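Mullow Counter Oil for Wooden Tables and Worktops

Skilia Home Care. Food-safe finish for bare or previously oiled wood. Clear, no stain added.
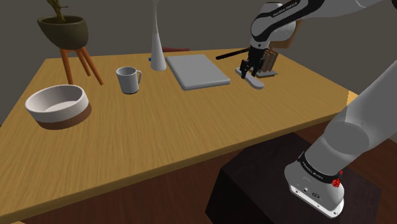 What it is

Mullow is a penetrating oil for kitchen tables, counters, cutting boards and other indoor wood that gets wiped down every day. It soaks into the surface and dries to a low sheen. It does not build up a film, so there is nothing to peel or flake later on. When the finish starts to look tired you wash the wood, let it dry and put on another coat.

The oil is plant based with a small amount of wax. It has a mild nutty smell in the can that fades in a day or two once it is on the wood. Color change is slight on pale wood and more noticeable on walnut and cherry. Try it on the underside first if you are matching an existing piece.

Sizes

200 ml can, enough for a few cutting boards or a small side table
500 ml can, enough for one kitchen table with two coats, top and edges

We no longer stock the spray bottle. The trigger clogged and we got tired of replacing them. Customers who still have one can decant from the 500 ml can.

Before you start

The wood has to be bare or finished with oil only. Mullow will not soak through varnish, lacquer or polyurethane. If you are not sure what you have, put a drop of water on it and leave it for ten minutes. Water that sits in a bead and leaves no mark usually means there is a sealed finish, and you will need to sand that off.

Sand with 120 grit and finish with 180. Going finer than that closes up the surface and the oil takes longer to go in. Vacuum the dust and wipe with a damp cloth. Let it dry overnight.

How to apply

Stir the can well. The wax settles at the bottom.
Pour a small amount on a cotton cloth and work it in along the grain.
Leave it for 20 minutes.
Wipe off everything that is still wet on the surface, with a clean cloth. Oil left standing turns sticky and has to be scrubbed off.
Wait 12 hours and repeat.

Do both sides of a loose board so it doesn't cup. End grain drinks a lot more oil than the face and may want a third coat.

You can use the table lightly after a day. Keep standing water, hot pans and tablecloths off it for a week.

Safety: oily cloths can heat up and catch fire by themselves. Lay them flat outdoors to dry or soak them in water before you throw them out. Do not leave them in a pile or stuff them in a trash can.

Care

Wipe with a damp cloth and mild soap. Skip vinegar, bleach and scouring pads. A kitchen table in daily use wants a fresh coat two or three times a year, and a dining table that mostly holds mail can go a good deal longer. White rings from cups can often be rubbed out with a little oil and a fine pad.

Technical details

Sheen: low
Touch dry: 6 hours at room temperature
Full cure: 7 days
Storage: above freezing, lid closed tight
Shelf life: 2 years unopened, one year once opened

Goes with

Bravo sanding pads, 120 and 180 grit
Skilia cotton cloths, pack of ten
Skilia wood soap

Customer comments

"Used it on a table my parents bought years ago. The grain came up nicely. Second coat took longer to dry than the can says, but it was raining all week." Lorna Cabanatuan

"Good oil. The lid is hard to get off without a screwdriver." Benjie Enriquez

"I would like a bigger can. Our counter took two of the 500s." Jana Pfeiffer

Reply from Skilia: A larger can is planned. We don't have a date for it yet.

Ordering

Orders are packed at our Stasuvstead warehouse and go out by ground only, as the oil can't travel by air. Unopened cans can be returned within 30 days. For questions about a particular wood or an old finish, write to Genalyn Navarro at the product desk and attach the results of the water drop test if you have done one.

Page updated Sat 18 November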